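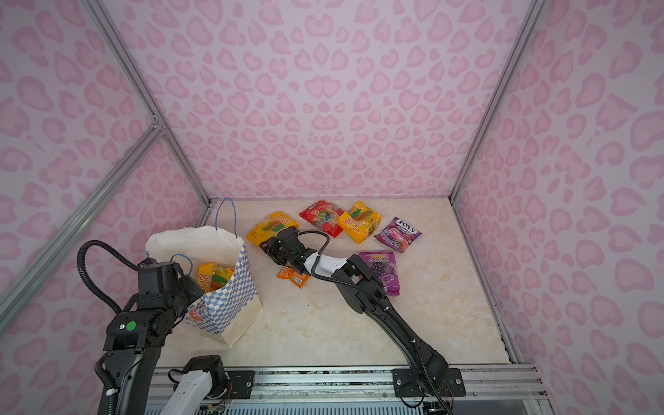 Grimamlow: Short Histories from the Ice
Paperback, 266 pages
Published by Lorker

Grimamlow is a small ice hockey club which started on a frozen reservoir and plays today in the second division. This book collects 14 stories from the people around the club: players, two goalkeepers, a referee, the driver of the team bus and the woman who sharpened the skates for many winters. Each chapter can be read alone, and most of them are short enough for one evening.

The longest chapter is about the cup match against Cakness, which was stopped two times by fog inside the rink. Readers who know only the result will find there the talk from both dressing rooms - the Cakness side was very open with us.

Details
Format: paperback with sewn binding
Photographs: 80, black and white, most of them from family albums
Paper: cream, 100 gsm
Language: English
Reading age: from 12 years, some strong words in chapter nine

What is new in this edition
The chapter on the junior team is longer and the table of seasons has been corrected. In the first edition two goals in the Cakness match were given to the wrong player, and we are sorry for it. The index is now by surname.

Delivery
Books are sent from the Mahmoudi warehouse in a card envelope. Orders made before 2 pm leave on the same working day. For clubs and school libraries we have a lower price from ten copies - please write to us before you order, as the basket can not calculate it.

Also available as an e-book, without the photographs of chapter four.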